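How Does a Key Know Which Lock Is Its Own?

Have you ever turned a key in a door and felt that lovely clunk as the lock opened?

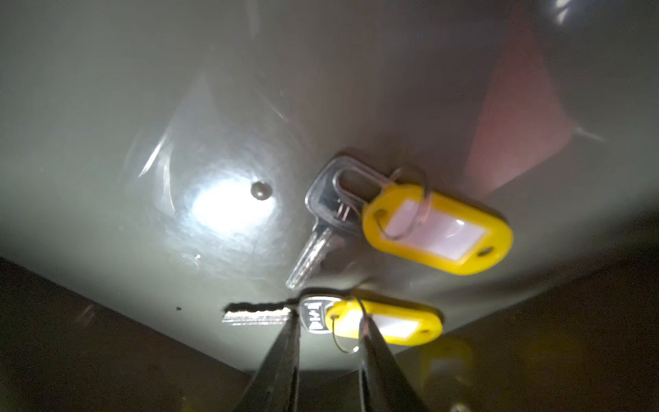
Keys are so ordinary that we mostly notice them when they're lost. But a front door key is one of the cleverest bits of metal in your home! It has no battery and no screen, and it can still tell one door from every other door in the street. Let's find out how it manages it.

First, some key words (sorry, couldn't resist)

The part you hold between your finger and thumb is called the bow. It rhymes with "go", and it usually has a hole in it so you can put it on a ring. The long part that goes into the lock is called the blade. Along the edge of the blade you'll find a row of dips and bumps, a bit like a tiny range of mountains. Locksmiths call the dips cuts. Down the sides of the blade there are grooves too, and those grooves have to match the shape of the keyhole. If they don't, the key won't even slide in.

So a key has two tests to pass. Can it get into the hole? And once it's in, are its mountains the right height?

What's hiding inside the lock?

Most front doors with a small, flat key use something called a pin tumbler lock. Imagine a round plug of metal sitting snugly inside a bigger metal case. When the plug turns, the lock opens. When the plug can't turn, the lock stays shut. The whole trick is in stopping that plug from turning until the right key comes along.

The stopping is done by pins. Small holes run down through the case and into the plug, and in each hole there's a stack of two little pins, one on top of the other, with a spring pushing them down. The bottom pins are called key pins, because they touch the key, and they come in different lengths. The top pins are called driver pins.

With no key in the lock, the springs push the driver pins partly into the plug. They're now half in the case and half in the plug, like bolts, and the plug is stuck fast.

Now slide in a key. The bumps lift the pins up and the dips let them drop down. If it's the right key, something wonderful happens: in every single stack, the gap between the two pins lines up exactly with the edge of the plug. Nothing is blocking it any more. You twist, and round it goes! Locksmiths call that edge the shear line.

And if it's the wrong key? Perhaps four of the pins line up beautifully and the fifth is a tiny bit too high. Too bad. One pin in the way is enough to hold the door shut, which explains why a badly copied key can go in perfectly well and then refuse to budge.

How many different keys can there be?

Here comes some maths, and it's good maths. Suppose a lock has just one pin stack, and the cut in the key can be any of six depths. That makes six different keys. Add a second pin and each of those six can be paired with six more, so you have 36. A third pin takes you to 216. With five pins you get 7,776 different patterns, all from five little dips in a piece of metal!

Real lock makers leave some patterns out. A key with all its cuts the same would be too easy to copy, and a very deep dip right next to a very tall bump can make the key hard to slide in and out. Even so, there are plenty left over.

Old, older, oldest

People have been locking things up for thousands of years. In ancient Egypt there were locks made of wood, with wooden pins that dropped into holes in a wooden bolt. The key was made of wood as well, with pegs sticking up at one end like the bristles of a toothbrush. You pushed it in, lifted it so that the pegs raised the pins, and slid the bolt across. Some of these keys were so big that you could have carried one over your shoulder!

The Romans were keen on metal locks and made some keys small enough to wear as finger rings. Handy, if you were wearing clothes without pockets.

In castles and big houses of the Middle Ages, you'd have seen the sort of key that turns up in fairy tales: a long round stem with a square flag of metal at the end. Inside those locks were fixed bits of metal called wards, and the flag had slots cut in it so it could swing past them. Then, in the nineteenth century, an American father and son, both called Linus Yale, worked on bringing the old pin idea back in metal. The small flat key many of us use today comes from the younger one's design.

A visit to a key cutter

I went to see Arvid Fagerlund at his shop, Myklebust, which he has run for 15 years. One whole wall is covered in blanks. A blank is a key that hasn't been cut yet, so it has a bow and a long smooth blade with no mountains on it at all. He keeps 350 different kinds, and he can find the one he wants faster than I can find my own shoes.

To make a copy, he clamps the old key on one side of his machine and the blank on the other. A guide runs along the bumps of the old key, and a spinning cutting wheel copies each rise and fall into the new one. It makes a marvellous screech! After that he brushes off the rough bits, and the new key is ready to try.

"Always copy the original if you can," Arvid told me. "A copy of a copy of a copy gets a little bit wrong each time." It's just like a whispering game, where "I like toast" goes in at one end and "my bike's lost" comes out at the other.

He also showed me the oldest key in the shop, which is 80 years old and opens a garden gate. The bow has been rubbed smooth by all those thumbs.

Try it yourself: the paper key game

You'll need a strip of card, a pencil, a ruler and scissors.

Draw a line along your strip and mark five spots on it, evenly spaced. Next, think of a secret code of five numbers, each from one to six. Mine was 3 5 2 6 4, and no, it doesn't open anything. At each spot, measure that many millimetres down from the top edge and make a dot. Join up the dots with slanting lines and cut along them. You've made a key!

Give it to a friend along with the ruler and see if they can work out your code. Then swap. Štefánia Zeman tried this with her class, who made 40 keys, muddled them up in a box and raced to find the matching pairs. She says the room got very loud.

Have a look at a real key tonight (ask whoever it belongs to first). Which cut is the deepest? Is there a groove on both sides? And when you put it in the door, push it in very slowly and listen hard. Those tiny clicks are the pins hopping over the mountains.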